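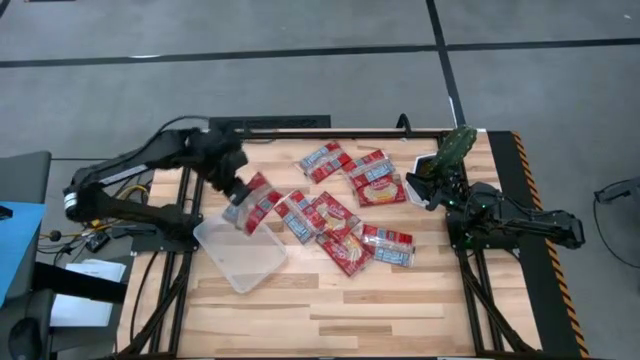
Wanting Lei objected to an earlier draft of this section on the grounds that a packet has no fixed thickness, and that a fill ratio calculated from nominal volume therefore says little about how full a container is. We accept the objection. The measure used below is the height of the highest packet edge relative to the rim, read from the side with the container standing on a level surface. Nominal volume is kept only for comparison with the earlier work at Skakano.

4.2 Orientation and order of filling

The packets are crimped at both ends and enclose a short stack of crackers with some trapped air. The crackers resist bending but the ends do not. A packet picked up by one end hangs at an angle (Figure 4), and if it is lowered in that position the free end meets the floor of the container first. What follows depends on what is already inside. In an empty container the packet tips over and comes to rest flat, usually along the longer side. Once a first layer is present, the free end tends to catch in the gap between two packets, and the new packet stays partly upright.

Of the 2159 placements recorded, 1088 were made into a container with at least one complete layer. Upright packets were found almost entirely in this group. They raised the measured height by more than their own thickness would suggest, as each one held its neighbours away from the wall. Pressing down on the contents reduced the height in most trials, but part of the gain was lost when the pressure was removed. We attribute this to the trapped air, although the crackers may also have shifted inside the wrapper. Breakage was checked by hand after each block of 26 trials and is reported in Section 5.

The starting layout was also varied. In the scattered condition the packets lay on the wooden top at different angles, with some overlap permitted. In the aligned condition they were set out in rows. Overlap had a small effect on the time taken to lift the upper packet and none that we could detect on the final height. Loukia Athanasiadis repeated the aligned condition with the container turned through a right angle and obtained the same ranking of layouts.

The last packet was the slowest to place in both conditions. By then the free space was seldom flat, and the packet had to be laid across the others or pushed in at the side.

Figure 4. Snack packets and clear rectangular container. First view: container empty, packets spread over the table top and one held above the container by its end. Second view: container filled, a single packet lying flat on the wood near the white hexagonal planter.
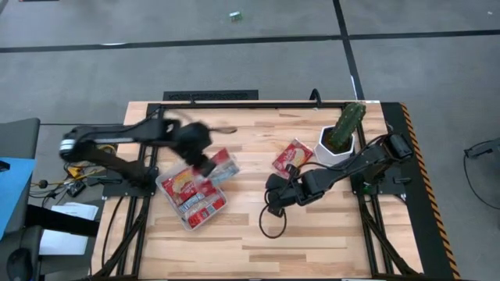 4.3 Effect of container walls

The walls of the clear container are smooth, and packets slid down them readily when released close to the edge. A ribbed container of similar size, supplied by Plilley, was tested for comparison. Crimped ends caught on the ribs and the number of upright packets rose. Lining the ribbed walls with thin card removed most of the difference.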